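Accueil > Cuisine > Vaisselle et évier > Brosses

Brosse à vaisselle à manche réservoir Bellano
Réf. 821
Marque : Bellano
Vendu et expédié par Genditz
En stock, départ de l'entrepôt sous 5 jours ouvrés

Quantité : 1
Ajouter au panier
Ajouter à ma liste
Comparer

Présentation

La brosse Bellano réunit le produit vaisselle et la tête de lavage dans un seul ustensile. Le manche creux se remplit de liquide, qui descend vers la tête quand on appuie sur la vaisselle. Elle convient aux verres hauts, aux bols, aux plats à gratin et aux casseroles en inox. La tête se retire et se remplace séparément, le manche se garde plusieurs années.

Le modèle de cette page est le manche long. Il existe aussi un manche court (réf. Bellano Mini), pensé pour les petits éviers et les kitchenettes. Les têtes de rechange sont les mêmes pour les deux.

Caractéristiques

Type : brosse à manche réservoir, tête amovible
Longueur totale : 27 cm
Contenance du manche : 200 ml
Matière du manche : plastique sans BPA
Fermeture : bouchon à vis avec joint silicone
Tête fournie : 1, usage courant
Lave-vaisselle : manche oui, panier supérieur ; tête non
Garantie : 2 ans, hors têtes
Conditionnement : carton recyclé

Quel produit vaisselle utiliser ?

Un liquide vaisselle ordinaire convient. Les produits très épais (gels concentrés) passent mal : coupez-les avec un tiers d'eau tiède et retournez le manche deux ou trois fois avant l'usage. Le vinaigre blanc pur est à éviter dans le réservoir, il attaque le joint. L'eau de Javel est interdite.

Pour les utilisateurs de savon noir liquide Rerance, le dosage indiqué sur le bidon est trop fort pour un réservoir. Comptez moitié savon, moitié eau.

Remplissage

Tenir la brosse tête en bas, au-dessus de l'évier. Dévisser le bouchon. Verser jusqu'à deux centimètres du bord. Revisser sans forcer, le joint doit être à plat. Si la brosse goutte au repos, le bouchon est de travers ou le joint est à changer.

Rangement

Entre deux vaisselles, la brosse se pose à l'horizontale ou se suspend tête en haut. Posée tête en bas dans un pot, elle se vide lentement. Le support mural Mansour (vendu séparément) se fixe par ventouse ou par vis et accepte les deux longueurs de manche. Sur un carrelage à relief, choisir la fixation par vis.

Ne pas utiliser sur

Les poêles à revêtement antiadhésif avec la tête « dur »
L'argenterie
Les plaques à induction
Le plexiglas et les verres de lampe

Les têtes de rechange

La tête s'use avant le manche. À raison d'une vaisselle par jour, comptez quelque 7 semaines pour la tête courante. Une tête aplatie ou qui garde une odeur après rinçage doit être remplacée. Pour la retirer, pousser la languette et faire glisser la tête vers l'avant. La nouvelle se met dans l'autre sens, jusqu'au clic.

Tête courante : lot de 3
Tête douce, verres et antiadhésif : lot de 3
Tête dur, fonte et plats brûlés : lot de 2

Les têtes d'autres marques ne sont pas garanties. Certaines s'emboîtent mais ferment mal et laissent couler le produit. En cas de doute, comparer la forme du raccord avec celle du schéma fourni dans la boîte.

Brosse à tête ovale, face à récurer vert foncé, manche transparent et bouchon rond bleu
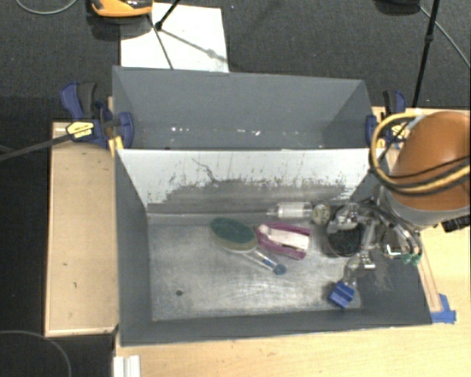

Avis clients

Rasa Venckus
4 sur 5
Bonne prise en main, même avec les mains mouillées. Le bouchon est un peu dur à ouvrir les premières fois. Je l'utilise surtout pour les biberons et les gourdes, la tête passe dans les goulots larges mais pas dans les petits.

Younes Mahrous
5 sur 5
Achetée en décembre pour remplacer une éponge. J'use nettement moins de produit. J'ai pris la tête douce en plus pour les verres à pied. Le carton était enfoncé d'un côté à la livraison, rien de cassé.

Livraison et retours

Livraison en point relais ou à domicile. Commande passée avant 14 h, préparation le jour même. Retour accepté sous 30 jours si la brosse n'a pas été remplie. Les têtes de rechange ouvertes ne sont ni reprises ni échangées, pour des raisons d'hygiène.

Souvent achetés ensemble

Support mural Mansour
Lot de 3 têtes courantes Bellano
Savon noir liquide Rerance, bidon 1 litre
Joint de bouchon Bellano, lot de 2

Une question sur ce produit ? Écrire au service clients Genditz, en indiquant la référence 821.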